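Equipment Planning Meeting – Minutes
Clolow Home Tasks Project
March 29, 2025

Present: Yi-chun Wei (chair), Lok-yiu Chiu, Hye-jin Song, Sunee Noiphan
Apologies: Hoi-yan Yau
Minutes: Sunee Noiphan

1. Welcome and last minutes

Yi-chun opened by thanking everyone for making the time, and in particular Hye-jin, who has been recording in apartments most of this month and still turned in her figures early. The minutes of the February meeting were read and accepted with one small correction: the spare fingertip pads were ordered by Lok-yiu and should not have been listed under Hoi-yan.

2. Hand-held grippers

Lok-yiu took us through the two quotes for additional hand-held grippers. Belska has offered a matched pair, with chargers and a carrying case, for $2,950. Ceston came in lower, but the price leaves out the case and any servicing after the first year, and by the time those are added back the gap is a small one. There was a good long talk about this (longer than the agenda allowed, and the chair was very patient with all of us). Lok-yiu likes Belska for the servicing. Sunee asked whether we might hire a pair for the summer and put off the decision, and Yi-chun felt this was worth one phone call before we sign anything.

Hye-jin reminded us that whatever we buy has to be comfortable in ordinary homes, where the work is done on beds and at kitchen counters, with luggage and groceries close by. Weight matters a great deal to the people holding the grippers, and she would gladly give up a little reach for a lighter grip.

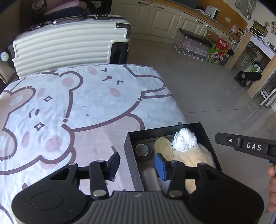
Hand-held gripper and open box
Home recording view

Hye-jin's report followed on from there. The packing and sorting tasks are going nicely, and she is especially pleased with the mixed boxes, where a roll of tape, a piece of wood, white yarn and something plush can all sit in one open box. Soft things and hard things ask for quite different handling, and she would like more of both. She asked for a modest sum for household items to bring along on visits, and also for a second set of the blue fingertip pads for each gripper, to be kept in the case.

Patterned bedcovers came up as well. Hye-jin would like to keep a good variety of them in the recordings, big cartoon prints included, and Lok-yiu agreed, provided the plain ones are not forgotten.

Agreed: $40 per home for household items, receipts to Sunee please. Spare pads approved.

3. Storage and laptops

Hoi-yan sent a note saying the storage drives are filling faster than planned and asking for $2,000 to be set aside for new ones. Nobody objected. The two older laptops will have to last until fall – Yi-chun is sorry about this and knows the one with the sticky keyboard is a trial.

4. Robot arm for the Major room

We had hoped to settle on the arm today, but the supplier's delivery date has moved again and Yi-chun would prefer not to commit money against a date that keeps sliding. Lok-yiu will measure the bench in the Major room and check that the floor outlets are where the drawing says they are. Carried over.

5. Number of homes

Hye-jin proposed 16 homes for the next round. Lok-yiu wondered if that was a little ambitious with the grippers we have now, and it was left that the number stands if the new pair arrives in time.

6. Actions

Lok-yiu: call Belska about summer hire; measure the bench.
Hye-jin: list of household items; order spare pads.
Hoi-yan: three prices for storage drives.
Sunee: update the budget sheet and send it around with these minutes.

Yi-chun thanked Sunee for the almond cake, and the meeting closed shortly before lunch. The date of the next one will be sent by email once Hoi-yan is back.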